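Presale code for the Femby anniversary tour, is the "fan verified" tier worth paying for?

Posted by Kenza Hegazy
Mar 31, 2019

Femby are doing the first album front to back in November and there are two presales. One is free through the mailing list. The other is a "fan verified" membership through Kitik that costs 20 dollars and supposedly gets you in line before everyone else. I paid for something like this once for another band and ended up at number 1163 in the queue, behind a pole. So I'm suspicious. The hall in my city isn't big and I only want two seats, lower level if possible. Does the paid tier get you different seats, or the same seats a bit sooner? The page is very careful not to say. I've read it four times, mostly on my phone in the bathroom.

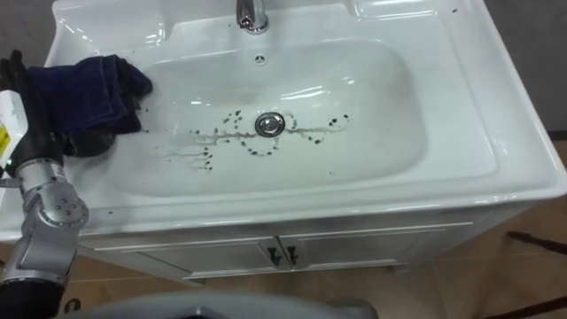 The sink at my place.

Also, is the VIP package a real thing or just a lanyard?

3 replies

Esko Ikonen

Same seats, a bit sooner, and I'm not even sold on the "sooner". I bought the paid tier for their last tour. My code opened at ten, and so did the free list's. When I wrote to Kitik they told me the paid members were placed ahead "where possible", and I'd like to know what that means in a room with one line. I was number 1032.

What I would do is sign up for the free list with the email address you already use for tickets, then log in before the sale opens with your card saved.
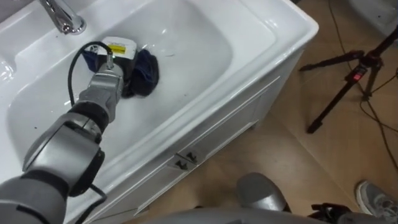 Don't refresh once you're in the waiting room. People swear by having several browsers open, but I tried that and got logged out of all of them. If you only see bad seats, go back and look again the morning of the show. The band's held seats often get released then, at regular price, and I got fifth row that way with no code of any kind. It might not happen for you. It's free to look, though.

As for VIP, the package on the last tour was early entry, a poster and the lanyard. No meeting the band. Read the list of what's included and assume anything missing from it isn't coming.

Yavuz Keskin

just buy it, 20 bucks is nothing if you love the band. they deserve it after all these years. worked for me and my sister got in too

Saadet Keskin

I'm the sister. I got in on the free list, Yavuz. I told you this at the time.

Kenza, I'd check who gets the money before you pay out of love for the band. The membership terms are with Kitik, and I couldn't find one line saying Femby sees any of it. Maybe they do. If you want to support them, buy a shirt or the reissue.

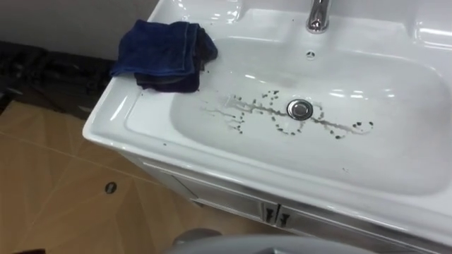
I'd also be careful with the phrase "front to back". The opening act, Ersoy, did an "album in full" tour and left out 4 songs, then called it a "reimagined sequence". I haven't seen a set list promised anywhere for this one. The poster says "celebrating" the album, and that's a pretty loose word.

Things I'd look at before spending anything:

Whether the membership renews by itself. Mine tried to.

Whether the price shown includes fees. The one in the tour email doesn't.

Whether your hall is using Kitik at all. Flarnar Hall sells its own tickets, and a Kitik code does nothing there.

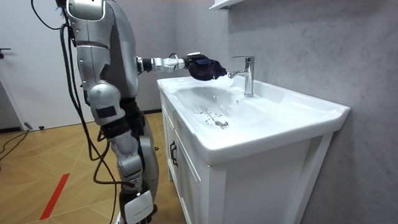

Whether you can get your money back if the code never arrives. I read the refund section and came away thinking no, but it's written so that you could argue it either way.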